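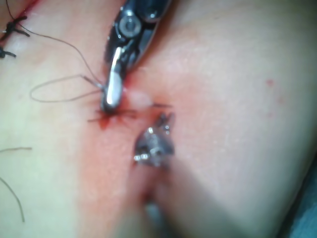

Meenakshi Bhatt: Check whether the number on the label has a hyphen and a zero before you do anything else. 3 and 3-0 are different sizes, and spreadsheets like to turn 3-0 into a date.

Suture sizes: converting USP to metric in a stock list
Posted by penholm_stores, May 4, 2019

I keep the stock list for a teaching lab at Penholm. It has 2000 rows, entered over the years by different people. Some rows give the size as USP (3-0, 4-0), others give a metric number, and a few give both. I wanted to convert everything to metric with a lookup table, but the pairs don't agree. One 4-0 row says metric 1.5 and another 4-0 row says metric 2. Both match what is printed on the boxes. Which one is wrong? The strands are mostly 45 cm with a 13 mm needle, if that matters.

2 answers

gauge_and_thread

Neither is wrong. The metric number is the minimum strand diameter in tenths of a millimeter, so metric 2 starts at 0.2 mm and metric 1.5 starts at 0.15 mm. The USP number is a class, and the diameter for a class depends on the material. There is one set of limits for collagen (plain and chromic gut) and another for synthetics.

For synthetics:
2-0 is metric 3
3-0 is metric 2
4-0 is metric 1.5
5-0 is metric 1

For gut:
3-0 is metric 3
4-0 is metric 2

I would expect your metric 2 row to be gut. Your lookup needs two keys, material and USP size. Strand length and needle length play no part in it. The 13 mm is measured along the curve of the needle, from point to swage, and belongs in its own column. 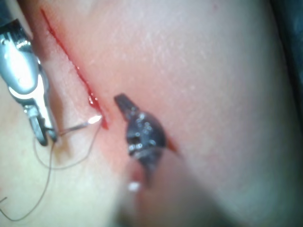 Page 2 of 4

gauge_and_thread (continued)

Going the other way, from metric back to USP, you need the material as well. If a row has a metric number and no material, leave the USP field blank and look at the box. Don't infer it from the color of the strand. Dyed and undyed versions of the same product often sit next to each other in the catalog.

Store the size as text. If the column has already been read as dates, changing the format afterward will not bring the original entry back. Re-import from the source file with the column type set first.

R. Ondstead

Just use whatever is on the box. We ordered by catalog number from Chauhan and never had to convert anything.

Comment by penholm_stores: The catalog numbers are missing from most of the older rows, so that won't work for me. Splitting by material fixed the 4-0 rows. I still have one 2-0 row listed as metric 2, which I take to be a typing error.

Comment by gauge_and_thread: Yes. 2-0 is not metric 2 in either set. Check the box in case it should read 3-0 synthetic.

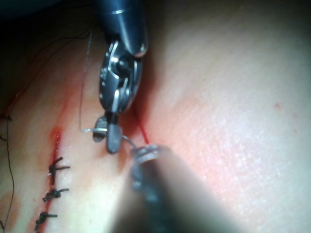
Related threads

Needle length or chord length: which one goes on the label?
Adding zeros: why 5-0 is thinner than 4-0
Starkport label printer drops the hyphen in size codes
Expiration dates on stock kept for teaching only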